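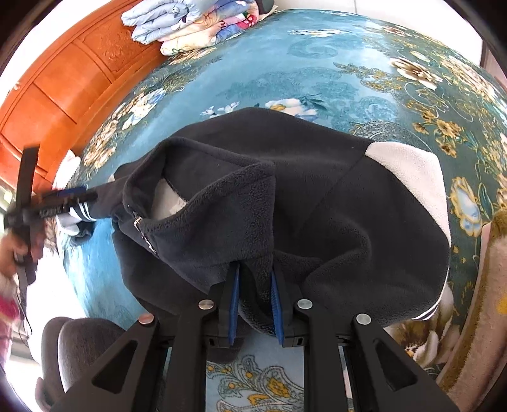 Figure 3. A black fleece garment laid out on a floral bed covering.

4.2 Do endorsements move anyone?

The claim that a singer's endorsement brings out young voters is repeated so often that it has come to pass for a finding. We are not convinced. Most of the support for it comes from counts of visits to enrolment pages in the hours after a post, and a visit is a long way from a ballot. Kawaguchi and Nishimura make the strongest case, but their study of the Drallberg council race rests on people saying afterwards what had swayed them. People are poor witnesses to their own minds, and worse ones when the question names the singer.

Our own data offer little comfort to either camp. Of the 1180 residents who returned the November survey, 78 said they had seen the Marín video and had also changed their plans to vote. That sounds promising until the order of events is checked. Many in this group had already enrolled before the video came out, and the survey did not ask when they made up their minds. Sasaki reads the same answers more kindly than we do, arguing that a nudge late in the campaign still counts as a nudge. It may. We cannot tell it apart from the ordinary rise in interest that comes with any close race.

There is also the matter of who pays attention. Fans who follow an artist's politics tend to share them, a point Dağdelen raised about the Bindero concerts and which later work has mostly stepped around. If the audience already agrees, a large response tells us about the audience. Theodorakopoulos tried to get past this by comparing two neighbouring wards, only one of which hosted a concert. The gap in turnout was small and ran the wrong way in the older age groups, a result given one line in her paper.

None of this shows that endorsements do nothing. It does suggest that the campaigns paying for them are buying publicity and calling it turnout. We return to the cost figures in Section 5, where the three largest events are treated separately.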